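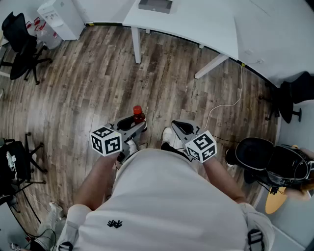
Last changed: Tue 30 October

**Figure 3.** Demonstration capture with two hand-held grippers, head view. The left gripper holds a small bottle with a red cap; the right gripper is open. Each gripper has a cube with fiducial patterns near the handle.

### 4.2 Bottle handling in a furnished office

The tidying tasks of Section 4.1 were limited to a bare table. For the second group we moved to a furnished office at the Nogueira site, where the operator stands among desks, chairs and cables (Figure 3). The aim was to find out how much of the table-top performance survives when the same objects are handled in ordinary surroundings.

Three chores were defined: pick a small bottle from the floor and stand it on a desk, pass it from one gripper to the other, and drop it in a lined trash bin. For each chore we recorded 200 demonstrations. Operators received a written instruction sheet and no training beyond it. Gripper pose was recovered from the cube markers; segments in which either cube left the head view for more than 12 consecutive frames were discarded before training.

Policies were trained separately per chore, with the settings of Section 3.4, and then run on the Pludard two-arm platform. Each policy was given 50 trials. A trial counted as a success only if the bottle ended in the target area with no human contact and no restart. Bottles that tipped over on the desk were scored as failures, a stricter rule than the one used by the Potov group, so the two sets of results should not be compared directly.

The bin chore was the easiest. The opening tolerates a large error in release position, and most failures came from the grasp. Desk placement reached a success rate of 57 percent. Here the usual fault was early release: the jaws opened while the base of the bottle was still above the surface, and the bottle fell over. Human operators appear to feel for contact before letting go – a cue that neither the head view nor the recorded jaw width carries well.

The handover gave the weakest results and the largest spread between runs. When both grippers closed on the bottle, one cube often hid the other, and pose estimates for the hidden side drifted. Nga Tăng relabeled the affected segments by hand in March. Retraining on the corrected set reduced the spread but left the mean nearly unchanged, so label quality alone does not explain the gap.

We also ran the desk policy at the Trarkisau workshop without further data. Grasping carried over. Placement did not, mainly on benches higher than the office desk. We take this as evidence that target height was learned as a fixed value – Section 5.1 tests this with an adjustable bench.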